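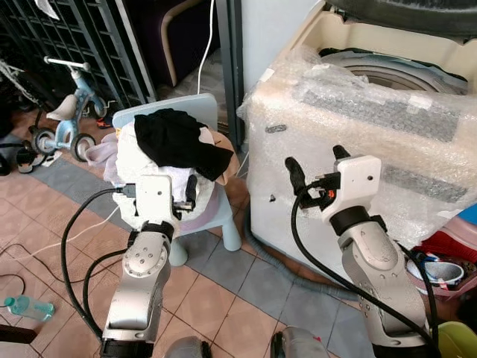 Laundry loading, two arms: does the messy-room data really help?

prikbridge_dinesh
So I finally finished the comparison I kept promising. Same policy, same 700 demos each, one set from our clean lab bench and one from real homes with junk all over the floor. Task is pick a garment off a pile and put it in a front loader. Home data won by 46 points in rooms the policy had never seen! I ran 300 trials and I'm pretty sold.

Lullberg
46 points is huge, which makes me suspicious. Were the piles the same? Your lab clothes used to be all one color, if I remember right. Black on white on lavender is a way harder pile to pull one thing out of, and maybe that's your whole effect right there.

prikbridge_dinesh
Fair. The lab piles were plainer, yeah. I didn't control for that.

fcabral
I'd go with the chair before the colors. A kid's chair puts the heap low and small, so the left arm has to come in at a totally different angle than it does on a bench. We saw the same thing at Hullov when we changed nothing but the height.

Lullberg
ok but then it's "vary your heights," and you can do that in the lab for a lot less money

funmi_o
Disagree with both of you, a bit. Height won't teach it to ignore hoses and bubble wrap. Our policy used to freeze up near shiny plastic until we had it in training.

How many seeds, Dinesh?

prikbridge_dinesh
3. I know, I know. Rerunning in September with mixed piles on the bench, will post the numbers in here.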